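Flulbridge Damp and Mould Visit Records: README

Version 3 of the notes, last gone over on 23 May 2026 by Mwanaisha Mwaipopo, with a good deal of help from Luminița Matei.

Hello, and thank you for taking the trouble to open this file before the spreadsheet. Please do read at least the part about the moisture readings, as that is where most people come unstuck.
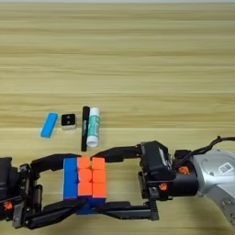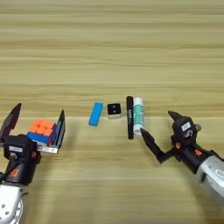 Photos: Flulbridge Damp and Mould Visit Records, shared under the same terms as the data.

What this is

The records cover visits made to homes in Flulbridge and in the neighbouring village of Sindley where somebody had reported damp, mould, or a smell they couldn't place. There are 2,209 rows in the main table. One row is one room on one visit, so a house with mould in the bathroom and the back bedroom gives you two rows, and if we went back a month later to see how things were getting on you will find two more. Please don't add up the rows and call the answer a number of homes! We did exactly that in an early talk and had to write round to everybody afterwards.

Most of the houses are brick terraces with solid walls, and a fair few have had their chimneys blocked up and their windows replaced at different times by different owners. Sindley has rather more bungalows, with concrete floors and long, low roofs, and the mould there tends to turn up in the corners of the outside walls, down behind the wardrobe. If your own town is mostly newer flats, I'd be careful about carrying anything over from here to there.

What's in the folder

visits.csv — the main table, one row for each room on each visit
homes.csv — one row for each home, with the type of building, the sort of heating, and whether the walls are solid or cavity
treatments.csv — what was cleaned, taken out, dried or repaired, and by which trade
words.txt — the list of everyday words we used for mould, stains and smells, with what we meant by each
changes.txt — a running list of corrections, newest at the top

All the tables are plain comma-separated text and open in any spreadsheet. The home_ref column joins them together. If your spreadsheet program insists on turning home_ref into a date (mine does, every time), bring the column in as text.

The columns in visits.csv

home_ref: a made-up code for the home. It tells you nothing about the street.

room: bathroom, kitchen, bedroom, living room, hall, loft, cellar or other. A box room counts as a bedroom if it had a bed in it when we called.

surface: what the mould was growing on. Plaster, wallpaper, painted wood, bare wood, sealant, grout, fabric or other. Where there was more than one, we put the worst.

extent: none, spots, patch or spread. Spots means separate marks that you could cover with your hand. Patch means they have joined up. Spread means the growth has gone past one wall or on to the ceiling.

reading: the moisture meter reading, explained below.

smell: yes or no, as judged by the visitor on first walking in. You stop noticing a musty smell very quickly, so if the visitor forgot to put it down at the door the column has been left blank.

likely_cause: leak, rising damp, rain getting in, condensation, flood or not known. Only one is allowed. I do regret that, and if we were starting afresh I would let people put two.

notes: whatever the visitor wanted to say. Some of these are one word long and some are very nearly short stories.

The moisture readings

Every reading was taken with a Wróbel pin meter, which gives a figure on its own scale running from zero upwards. It is a relative scale, so a reading of 200 on plaster doesn't mean the plaster is any particular percentage water. We treated anything at 215 or above as wet enough to call in a builder or a plumber before any cleaning was done. There is little use in scrubbing a wall that is still being fed from behind.

Three things to watch for. The pins read high on foil-backed wallpaper, and on old plaster with a lot of salt in it, whatever the true state of the wall. Readings on tiles are next to worthless and we have blanked the ones we knew about. And the meter was replaced part of the way through the work, after it went down a cellar stair in Sindley. The column called meter says A for the old one and B for the new one. Luminița tried both side by side on the same stretch of wall and found B a touch lower, but we have left the figures as they were written down. If you would like to adjust them, please say so in anything you publish.

How the visits were done

A resident got in touch, or a neighbour or landlord did it for them with their agreement. One of us went round, walked through the rooms with the person who lived there, and filled in a paper form at the kitchen table or wherever there was space. The forms were typed up afterwards. Luminița typed all of the Sindley ones and I typed the Flulbridge ones, and you may be able to tell, as I am much fonder of brackets.

We picked 20 forms from each batch and had the other person type them again from the paper. The places where we differed were nearly all in the extent column, usually over whether something was spots or a patch. We talked those through and wrote the clearer meanings that are now in words.txt. Rows typed before then have an "e" in the flag column.

Treatments

The treatments table is thinner than I would like. We only know what people told us or what we could see on a second visit, and plenty of homes didn't have one. Where a firm did the work, we put down the kind of firm and left out its name. Cleaning, removal of plaster or board, drying with machines, repair of the source, and better airing of the room each have their own column, marked yes, no or blank. Blank really does mean we don't know — please don't read it as no.

You will see the word Edon in some of the notes. It is the name of the row of cottages by the river at Flulbridge where the flood water came in, and visitors used it as shorthand for "same story as the others along here". Those cottages had silt under the floors as well as mould on the walls, so it may be sensible to look at them separately. The flood column in homes.csv will pick them out for you.

What we would be glad to see it used for

Comparing rooms and surfaces, planning a survey of your own, teaching people how to fill in a visit form, or just getting a feel for how mould behaves in older houses. Somebody has already used the notes column to write a leaflet for tenants, which pleased us very much.

What it won't do

It can't tell you how common mould is in either place, as we only went where we were asked. It says nothing about anybody's health. We did not collect that and we have taken out the few remarks about coughs and chests that found their way into the notes. We never tested for the kind of mould either, so the colours people mention (black, green, a sort of pinkish orange round the bath) are only colours.

Privacy

Names, house numbers and phone numbers were never typed up. We have been through the notes twice for anything that might point to a particular family, and taken out mentions of pets, jobs and unusual furniture. If you spot something we missed, please write to us before you tell anyone else and we'll put it right in the next version.

Known problems

Some lofts were entered as "other" in the early Flulbridge forms.
The heating column in homes.csv mixes up storage heaters and plug-in heaters.
A handful of second visits were given a fresh home_ref by mistake. The ones we have found are in changes.txt.
The surface column has both "sealant" and "silicone". They mean the same thing.

Using and sharing it

You are free to use, copy and change the records so long as you say where they came from. We suggest: Mwaipopo and Matei, Flulbridge Damp and Mould Visit Records, version 3. If you mend something, do send us the mended rows, with a line on what you changed and how you knew. Corrections to the Flulbridge rows are best sent to Mwanaisha, and Luminița looks after Sindley and anything to do with the meters.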